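**Bimanual demos: keep the slow ones or cut them?**

**kelpwire** · Aug 16, 2024
84 demos in on the two-hand task. Half are slow, hands hover forever before the fingers meet. Keep or trim? Clidby loader doesn't care about length.

**H_Sisodia**
Keep. Hover is data. Policy has to learn waiting too.

**tomatl**
Disagree. We kept every pause on the Benau set and it learned to freeze. Cut anything over 21 sec.

**kelpwire**
Thats harsh, I'd lose most of the careful ones. Head view, same setup for both:
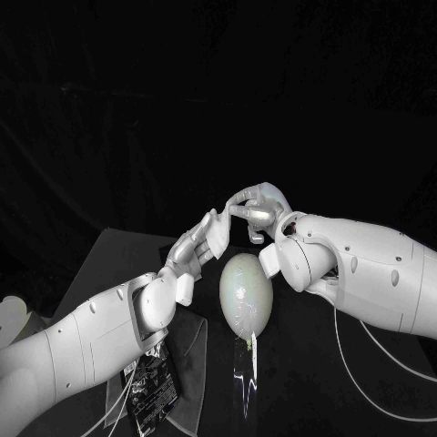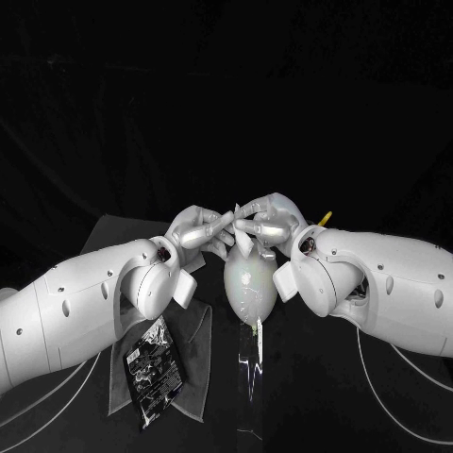 My worry is glare. Clear plastic plus shiny white shells, black cloth behind. Wendt says more light, I say less.

**tomatl**
Less. And move the towel between takes or it'll key off the towel.

**H_Sisodia**
Don't move it yet!! One change at a time. Train on the 84, look at the fails, then shuffle stuff. Harish from the Droridus thread btw, new login

**tomatl**
And when it freezes?

**H_Sisodia**
Then trim a copy and retrain. Raw files stay.

**kelpwire**
ok doing both, 4 seeds each. will post teh curves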